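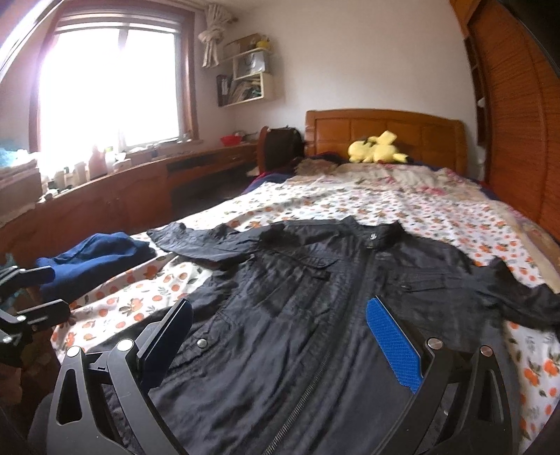 Two grippers, one zip-front jacket.

Hi, I'm Lutfa Dewan, and I run Felesora with Tahsin Amarasinghe. We try out grippers so that you don't have to buy three of them and find out the hard way (I did, my closet is full of them).

Clothes are our favorite test by far! A box will sit still for you, but a thin jacket slides and bunches up, and the zipper side is always heavier than you'd think. So we do sleeves, collars, pockets, all of it, with hand-held grippers first and then on an arm if the fingers look promising. Tahsin is fussy about finger pads and will happily spend a whole afternoon swapping them. I care more about how tired my wrist gets.

We started in November with a two-finger Pullero and a very long list of laundry. Since then we've put eight grippers through the same folding routine, 2,455 grabs at last count, and every drop gets written down next to the ones that held. Right now it's the Ososier against the Bright, and we don't agree on which one we like, so expect two write-ups!

If you make a gripper and you'd like it tried on real clothes, send us a note. Tell us the finger width and how it mounts, and one of us will write back, usually Tahsin, usually before 9 in the morning.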